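Wanted: people with patience and two working hands

The Stummont robotics club is looking for new members for the season that starts in September. We have a robot with two arms, 16 regulars, and a budget of 3,706 dollars, most of which is already spent in the mind of Pirmin Pichler, who would like more cables.

Our project is called Jukerine. The goal is to get a two-armed robot to sort the kind of stuff that piles up on any table: bottles, packages, food trays, bits of fabric. A toddler can do this. A toddler also has several years of practice and gets snacks, so we try not to compare.

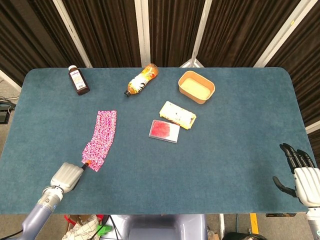 Most of an evening goes like this. Someone lays out the objects. Someone drives the arms. Someone else writes down what went wrong, and this person is usually the busiest. Then we change one thing and do it again. If you need fireworks, the chess club down the hall is livelier.

We have room for 9 people. You don't need to know how to code, though two of you had better, or Consuelo Galindo will keep doing all of it and keep mentioning it. We could also use a person who can sew, a person who labels things, and anybody who owns a decent screwdriver and is willing to see it go missing.

What you get: a key card, a shelf, all the instant coffee you can stand, and a seat on the van to the Camenzind Cup, where last season we placed second in our group. There were two teams in our group.

What you don't get: money.

To apply, send Ottilie Steiner a few lines about something you tried to fix and how it went. Failures are welcome and tend to be better reading. Applications close December 10, 2019. Members under 18 need a signed form from a parent.

Contact: Ottilie Steiner, Stummont Robotics Club | © Stummont Robotics Club | Back to top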